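Pads letting go halfway through a lift, anyone else?
Started by wambywrench, 21 May 2026

Okay so I've been chewing on this one all week and I need other people's brains.

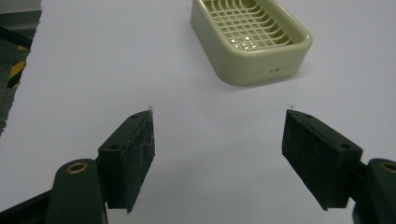

We're on the small household goods set at the moment, soap dishes, cups, sponges, that kind of thing, all done with the handheld grippers with the felty foam pads. Close on the dish, lift, carry it over to the tray, put it down. Easy! Except the left finger has started giving up partway through the lift. The dish goes up fine, then tips to one side, then it's on the floor (or on my boot, twice).

What I've tried: wiped the pads, swapped the pads, slowed right down. New pads helped for one afternoon and then we were back to dropping stuff. The log says we're at 2,271 grasps on this gripper and I'd say it got bad in the last 600. I'm leaning toward the foam, it sheds little fibers at the tips and I figure that means it's wearing out fast.

Anybody seen this?

---

pustovel_pete
Foam. We had a batch at our place that went slick after a couple weeks. Looked fine, felt fine, held nothing. Ask whoever orders yours if the supplier changed.

---

Morag Gourlay
I don't buy foam if brand new pads only bought you an afternoon. Grab the finger near the tip and wiggle it side to side, trigger closed. Does the left one move more than the right? I'd bet on the bushing where the arm pivots. Ours at Maltamthorpe wore oval on one side and the finger would hold until the load shifted, then roll just enough to let go. Took us from December until spring to figure that out and we threw away a whole lot of perfectly good pads.

---

wambywrench
Huh. Just went and wiggled it. Yes, there's play on the left. Not a ton, but the right one has none. Would that really drop something as light as a soap dish though?

---

pustovel_pete
That's my problem with the bushing theory. A plastic dish weighs nothing. I've run fingers way sloppier than that and they held fine. Smooth curved plastic on tired foam, there's your answer.

---

Morag Gourlay
Light doesn't matter much if only one edge of the pad is touching, Pete. Curved wall, tilted pad, you've got a sliver of contact. Try a square block. If it holds the block and drops the dish, check the pivot before you order any more foam.

---

eide_nights
Can I be the boring one? Stop using it until you know. We had a finger with play like that and people just squeezed harder to make up for it, and one of our guys got the skin of his thumb caught between the arm and the frame. No stitches but he was off the grippers for 7 shifts. A dropped soap dish is cheap.

---

wambywrench
Ouch, okay, fair. I have been squeezing harder, now that you mention it. Tagged it out and moved to the spare.

Did the block test first (sorry eide, only 4 lifts!) and it held every time. Dish straight after, dropped on the second go. So one point to Morag.

---

pustovel_pete
A block has flat sides, it'd hold with bald foam too! That test doesn't rule me out. Put your old pads on the spare gripper and run the dish. If it holds, I'll shut up.

---

wambywrench
Ha, deal. Bushings are on order anyway, so I'll run Pete's swap while I'm waiting and post what I get. Morag, did you press yours in by hand or use a vise?

---

Morag Gourlay
Vise, with a scrap of wood over it. Go slow and check it's square before you lean on it. I wrecked my first one.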